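# Virkine Pictures brings the restored thriller "The Lodger's Clock" back to cinemas and home video in July 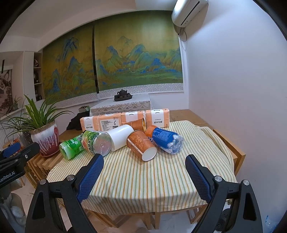 *Table with a striped cream cloth and a row of tissue packs.*

JERHOLM - Virkine Pictures announced today that it will release a new restoration of "The Lodger's Clock," the ghost story which played only a short time in cinemas when it was new and was then difficult to see for many years. The restored film opens in selected cinemas in July. A two-disc home edition will follow in the same month under the Cloment label, the company's line for older horror and mystery films.

"The Lodger's Clock" tells the story of a widow who rents the upper room of her house to a quiet clock repairman. In the first week, her young son begins to hear a second person walking above his bed. The film has very little blood and almost no music in its first half hour. It was sold at the time as a family mystery, and many parents who took their children to it were surprised by the cellar sequence, which is still talked about among people who saw it at a young age.

The restoration was made by the Todorova laboratory from the original camera negative, together with one projection print that was used for two damaged reels. The work took 141 days. The laboratory cleaned the image by hand in the most difficult parts and kept the natural grain of the film. The night scenes, which on the old videotape were so dark that the actors could hardly be recognized, have now their correct blue and brown colors again.

The running time is also different from the one that most viewers know. The videotape version was shortened for television, and several conversations between the mother and the lodger were removed. The restored version runs 138 minutes and follows the cut that was shown at the first public screening. The longer version explains why the lodger never winds the clock in his own room, a point that confused many reviewers.

"I saw this film on a bad tape when I was eleven, and I slept with the lamp on for a long time after," said Riku Shimada, head of restoration at Virkine Pictures. "When we opened the cans, I was afraid that it will be smaller than my memory. But the cellar sequence works even better when you can see the walls. We changed nothing in the film. We only wanted that people can see what the camera saw."

The sound was transferred from the magnetic master and is presented in its original mono mix. Virkine Pictures decided against a new surround version. Shimada said that the footsteps in the ceiling were mixed very low on purpose, and that the team compared them many times with the projection print - the level on the new edition is the same as on that print, within what the equipment could measure.

## Cinema release

The film will be shown first at the Jerholm Repertory Cinema, with an evening screening at 8:30 p.m. and a short introduction by the restoration team. After this it goes to 73 cinemas, most of them independent houses with one or two screens. Cinemas can book the film as a digital copy. One new 35 mm print is also available, and requests for it will be handled in the order in which they arrive.

Because of the cellar sequence and some scenes with a child in danger, Virkine Pictures recommends the film for viewers from 12 years.

## Home edition

The Cloment edition contains the following material:

- The restored 138-minute version
- The shorter television version, from the best surviving tape
- An audio commentary by Riku Shimada
- A new 40-minute program on the making of the film, with the set designer and the sound editor
- The original trailer and two radio spots
- A booklet with a new essay and pages from the shooting script

The booklet also prints a selection from the letters that viewers sent to the distributor after the first television broadcast. The company archive holds 669 of these letters. A good part of them ask the same question about the last shot, and the commentary gives the director's written answer to it, for those who want to know.

The discs have English subtitles for the deaf and hard of hearing. Orders can be made through the Virkine online shop and at regular dealers.

## About Virkine Pictures

Virkine Pictures is a film distributor and restoration company with its office in Jerholm. It works mainly with horror, mystery and fantasy films that are out of circulation. The Cloment label publishes six titles per year on disc.

## For the press

Review discs and an online screener are available on request from the Virkine Pictures press office. Interviews with Riku Shimada are possible by telephone or at the office in Jerholm. Please write in your request the name of your publication and the planned date of printing.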